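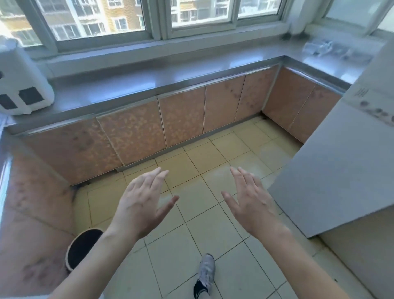 The lead actress of "The Last Train from Handon" came to our talk on Sunday with wet hair and a big bag of oranges. She had two hours before the evening show, and she wanted to speak first of all about the dance.

"Everybody asks me about the dance at the station," she said. "We rehearsed it for 5 weeks, and then it rained on the day of filming. The director told us to dance anyway. My shoes were full of water."

The film was made by Villalobos Pictures, mostly in the old town of Cernden. For the wedding part the producers invited over 60 people from the town, and many of them brought their own clothes. "They were dancing better than me," she said. "One grandmother corrected my steps between the takes, and she was right." 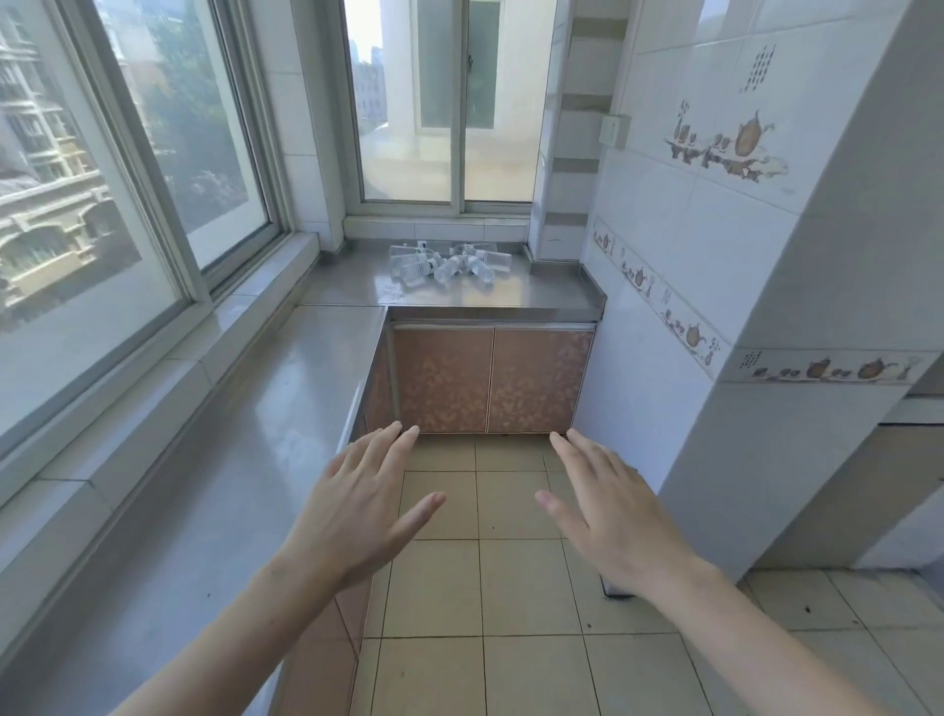
She did not plan to become an actress. She studied accounting in Voltivley and joined a theater group there only in her last year, when a friend became ill and somebody had to take the part. Her mother was against it for a long time. "Now she watches every film 2 times. The first time she looks only at my hair."

About the next project she was more careful. It is a comedy, the filming begins in June, and this time she will not sing. "I have asked for this in writing," she said, and she began to peel an orange.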